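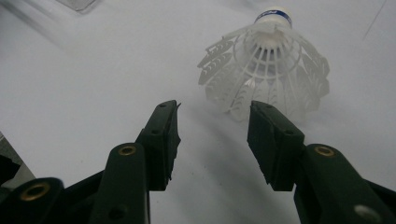
Folleo hand-held gripper: a long look at a short feature list

Sumimach lists the Folleo at 525 with the camera mount included, and the product page promises "100 objects out of the box". I have had one on the bench since December and I'm still not sure who counted.

The build first. Dark green arms, flat fingertip pads with a rubbery gripping surface, brass-coloured rings set into the joints. It looks tidy enough from the outside. Up close the inner edges of the pads are slightly frayed, and at this price I would like a cleaner finish on the one part that touches everything.

The fingers open wide. A synthetic shuttlecock lying on its side leaves room to spare, and I like it as a test piece: a firm base at one end, and at the other a mesh skirt that bends if you look at it sternly. Taken by the base, the Folleo did well every time. Taken by the skirt it was another story — too much squeeze and the ribs fold, too little and the thing rolls away. The trigger has very little feel in the last part of its travel, which is where you need it.

The Laizer I borrowed for comparison has smaller pads and a duller camera, and it was better at this. Its trigger is stiffer but you know where you are with it.

As for the camera, the view over both fingertips is useful and I have no complaint about where it sits. Close objects go soft at the near edge, though, and the manual has no advice on focus. Fikirberg, who sell the spare pads, want a minimum order of 6.

Good reach, decent view, vague trigger. If your work is mostly boxes and bottles, buy it on sale. For anything that dents, try the Laizer first.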